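Keeping the Rain Out a Second Time

A water-repellent jacket fails in a predictable order. The outer fabric stops shedding rain first, usually at the shoulders and forearms, where pack straps and seat belts rub it. The membrane beneath is often still sound. Owners see dark, soaked cloth, assume the jacket leaks, and replace it.

Ganwood, a repair shop that handles outerwear by mail, took in 665 jackets last season. Of those, 231 needed nothing beyond a wash and a new surface treatment. The rest had worn seam tape, broken zippers or torn linings.

The treatment is a thin finish that makes water bead. Skin oil, sunscreen and leftover detergent cover it and draw water into the weave. Washing removes the residue. Moderate heat then restores part of the original finish, provided the care label permits machine drying. Fabric softener should be left out at every stage. 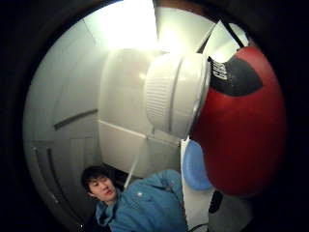
A light blue jacket with a raised collar. Creases gather where the fabric bends.

When heat alone does not bring the beading back, a new coat is needed. Skotow sells a wash-in liquid and Cuervo a spray. The wash-in product reaches all of the cloth, including the lining, which can slow the movement of sweat. The spray stays on the face fabric but takes more care to apply evenly. Ganwood uses the spray on lined jackets and works it into the elbow creases with a damp cloth.

Seam tape is a harder problem. The adhesive dries out with age, and the tape lifts at the ends first. Short sections can be pressed back with new adhesive. Once lifting extends along a full seam, the old tape has to be stripped and the glue dissolved, a job that often costs more than the jacket is worth.

Nodetti, which makes shell fabric, rates its current finish for 80 wash cycles under test conditions. Abrasion is measured separately, and the two figures do not combine into a service life. A jacket worn daily under a pack will need retreatment well before one kept for weekend use.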